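4.2 Bedding weight and layering in the Dremville households

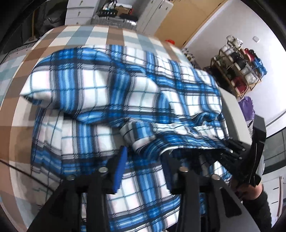 Figure 3. Blue-and-white plaid blanket over checked bedding.

Does adding a second light layer keep a sleeper as warm as one heavy layer of the same total weight?

In most of the households studied, two light layers were judged at least as warm as a single heavy one, provided that the upper layer was not pulled tight across the bed.

The question matters because advice given to tenants in cold homes has tended to treat bedding as a matter of weight alone. The leaflet in use in Dremville at the start of the study recommended "a good heavy blanket" and said nothing of how it should be used. Our interviews suggest that few people follow such advice in the form in which it is given. Bedding is bought at different times, handed on by relatives, kept long after it has thinned, and combined according to habit. A study of warmth at night must therefore begin with what people already own.

Thirty-two households took part, drawn from two districts, Dremville and Carkton. The Dremville homes are mainly older terraces with solid walls; those in Carkton were built later and hold heat better overnight. Each household kept a sleep diary for 30 nights. Entries were made on waking and recorded the layers on the bed, whether any had been added or thrown off, and a comfort score on the Sedgwick scale, which runs from 1 (too cold to sleep) to 15 (too hot to sleep). Bedroom temperature was logged at bedside height with a Gramico recorder, set away from radiators and outside walls.

Three findings stand out from the diaries. First, the number of layers changed far more often than we had expected. Sleepers in Carkton commonly removed the top layer before midnight and pulled it back shortly before dawn, when the bedroom was at its coldest. Those with a single heavy cover had no such choice, and reported more broken sleep on nights when the temperature moved sharply in either direction.

Second, the way a blanket lay on the bed made a difference to comfort scores. A blanket left in loose folds traps air between its surfaces, and several participants wrote that they bunched a spare one over the feet in preference to spreading it evenly. Tucking in reduced draughts at the sides but was disliked by older participants, who found it hard to get in and out of bed. Where a blanket was both tucked and drawn tight, scores fell slightly - an effect seen in both districts, though it was weaker in Carkton.

Third, washing proved a practical limit on weight. Heavy blankets were washed seldom, and in homes without a dryer they could take more than a day to dry indoors, adding moisture to rooms that were already damp. Light blankets were washed with the sheets. Participants did not usually mention this when asked why they preferred one kind to the other, but it appears repeatedly in the diaries.

Some caution is needed. The comfort scores are the sleepers' own, and people who share a bed do not always agree; in shared beds we used the score of the person who kept the diary. Fibre content was taken from the label where one remained, and many had been cut out or had faded. We also made no attempt to control nightwear, which varied a good deal.

A separate bench test, using a heated plate and a square of blanket weighted to 1000 grams, is reported in Section 5. Its results agree with the diaries on loose and tight covers, but show a smaller gain from the second layer than the sleepers themselves described.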